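Can a Machine Set the Breakfast Table Yet?
Student project report, Household Robotics elective
Wanting Luo
February 5, 2018

Why I picked this

My project started with a chore list. In October our class was asked to choose one everyday job and find out how close machines are to doing it. Most of my classmates went for vacuuming or lawn mowing, where you can already buy something in a store. I wanted a job that looks easy and still has no machine for it, and I landed on setting and clearing a table. I have done it every day since I was little and never thought of it as hard. I do now!

What the job is made of

I broke table setting into four jobs: putting down a plate, placing the silverware, bringing the food, and clearing up afterward. Then I went through each one and wrote down what a hand does that a two-finger gripper would have to copy.

Plates are wide and slippery, but they are at least predictable. A gripper can pinch a plate by the rim as long as it comes in level and somebody has left some rim free. Food on the plate changes things, because the weight is no longer even and the plate can't be tipped.

Silverware was the part I liked best. A fork lying on a flat table is only a few millimeters high, and two stiff fingers have trouble getting under it. People cheat here without noticing — we press one end with a fingertip, the other end lifts, and we catch it. A gripper with no feeling in its fingertips can't really do that. It is much better off when the fork leans on something or lies on the slope of a plate, where there is air under the handle. Thin round handles also like to spin between two fingers, so a fork that was straight when it was picked up may be sideways by the time it gets where it is going.

Bottles and cups were easier than I expected. They stand up, they are narrow enough to close around, and small mistakes in position don't matter much. Clear plastic is the exception. Depth cameras look partly through it and guess wrong about where the surface is.

Trying it myself

I can't build a robot arm in one semester, so I used kitchen tongs. The rule was that I could only touch things with the tongs, one hand, wrist kept as stiff as I could manage. A full setting for one person took me 11 tries before I finished without dropping anything. I dropped the fork more than everything else put together. On the later tries I got smarter and slid the fork to the edge of the table so the handle stuck out, and after that it was almost simple. I was very proud of this until I read that robot researchers have used the same trick for years.

I also ran a round with one eye closed to copy a single camera. My first grab for the spoon closed on nothing, well short of it. (Our cat found this round very interesting and had to be put in the hallway.)

Teaching by showing

The most exciting thing I read about was teaching a robot by example. A person does the chore while holding a gripper with a camera on it, and a computer learns from the recordings which way to move for what it sees. I love this idea because nobody has to write down a rule for every fork. The catch is variety. If all the lessons use one plate in one kind of light, the machine may be lost in the next kitchen. My guess is that 100 lessons in 100 kitchens would beat the same number in one kitchen, but I had no way to test that.

So, can they do it?

Partly. A machine with two fingers can move a bottle or a cup when things are laid out nicely. Silverware is possible but fussy. Toast straight out of the toaster worries me, since it crumbles if you squeeze and falls if you don't. Clearing a messy table for 4 people is still ours to do, I think.

Next semester I want to glue soft pads on the tongs and run the fork test again, and I'd like to time it properly too.

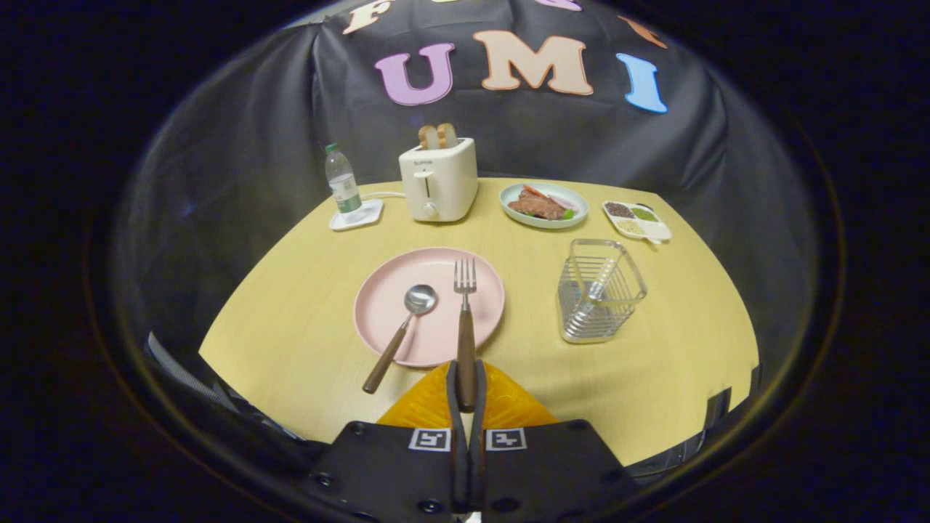

Figure 1. A fork held between two gripper fingers over a pink plate, with the spoon still lying on it.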